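Category: Get Involved / Calls & Openings
Last updated: 9 Sep 2025

Come and try the grippers: we need people for our open day

Hi all, Giorgia Morelli writing. I look after visitors at Grilico, and if you've been here before you probably got a coffee from me and a long speech about where to park. We're opening the workroom up again at the end of September, and I'm looking for people to take part. Real taking part, with your own hands! If you've only ever watched a robot demo from behind a rope, I think you'll like this one.

So, what do we do all day? We teach robot arms to handle household things, and a lot of that teaching is done by people holding the grippers themselves. You pick one up, you squeeze, you fold a towel or put the lid on a jar, and the recording of how you did it goes into the pile the robots learn from. Our pile for the towel task is at almost 3,000 recordings right now, and I did a fair number of those myself (you can tell which ones, they're the messy ones). During the open day we'll have the grippers out all day for anyone who's signed up, plus the Dolten arm running in the big room so you can see what comes of it all.

I want two kinds of people. First, participants. You'd come for one session, get a quick lesson, and then do a set of simple jobs with a gripper in your hand while one of us keeps you company. No experience wanted or needed. Left-handed people, please please write to me, we never get enough of you. Same goes for anyone with small hands, big hands, stiff fingers or a habit of doing things in a funny order. You do need to be an adult and okay with standing for a while, though we can set up a lower table and a chair if you tell me ahead of time.

Second, I'm hiring demonstrators for the day. This is paid work, and it suits someone who can talk and use their hands at the same time. You'd run the same short demo over and over for small groups, answer questions, swap grippers when a battery gets low, and hand things over to visitors who want a turn. We'll train you the day before and that's paid too. I have 3 of these spots.

The gear is lighter than most people expect. You hold the gripper by its handle and work the trigger, and the soft fingers close on whatever you point them at. Some of the jobs also use a piece you wear on your head, and we'll fit that for you and show you how to get it off again. If you wear glasses, bring them and we'll try things until you're comfortable. Anybody who'd prefer to skip the headset can stick to the jobs without it.
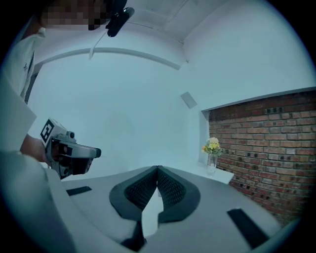 Assunta Zuccaro came to the spring session and wrote to me afterward that her wrist had more of a workout than she'd planned on, and that she wished she'd been told to practice the trigger for five minutes before the first real job. She also said the towel was harder than the jar by a mile, and could she come back and beat her time? Yes, Assunta, you can, and everybody gets a practice round now. I've put a rest break in the middle too.

A few practical things. We can take 61 participants over the whole day, and sessions fill up in the order people write in. Participants get a $100 thank-you, paid on the day, and lunch if your session runs across noon. Before you start you'll read and sign a form about what we record and how it's used. Our recordings go to our own team and to Tiedemann, who help us with the training side, and the form spells that out. I can send it to you early if you like to read things at your own kitchen table first. I would.

Wear something with sleeves you can push up and leave the big rings and bracelets at home. Flat shoes are good.

If you just want to watch, that's fine too, and you don't have to sign up for it. Drop in whenever we're open, find the Dolten arm and ask it to fold something. It's slow and it sometimes gives up on fitted sheets, same as me.

To take part, send me your name, which hand you use and whether mornings or afternoons are better. If you're after a demonstrator spot, add a few lines about something you've had to explain to strangers. It could be a card game, a checkout machine, your aunt's lasagna, anything. I don't need a resume. Write to Giorgia at the Grilico front desk, or come by the Grerine building and leave a note in the box by the door. I check it every evening before I go home.

Print this page
E-mail this to a friend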